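Fitting a hanging basket to a rail

Most wire baskets will hang from a horizontal rail without drilling, provided the load is kept modest. The method below suits laundries, sheds and workbenches.

Measure the clear span between uprights first. On a 730 mm span, a basket up to 545 mm wide leaves enough room at each end for a hand. Mark the centre of the rail in pencil.

Hold the basket against the rail and pass a cable tie under its top wire at each end – do not tighten yet. Baskets wider than a hand span need a third tie in the middle.

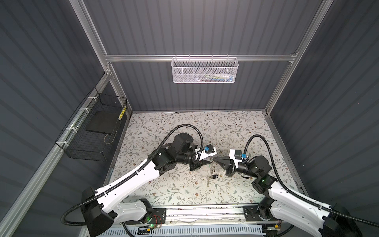

Check for level, then draw the ties up evenly, working from the centre outwards. Trim the tails flush with side cutters. A tail cut at an angle will scratch.

On a sloping rail the basket tends to creep downhill. Wrap two turns of self-fusing tape around the rail below the lowest tie.

Load the heaviest items against the back. Inspect the ties each April and replace any that have gone chalky or stiff, particularly near a window.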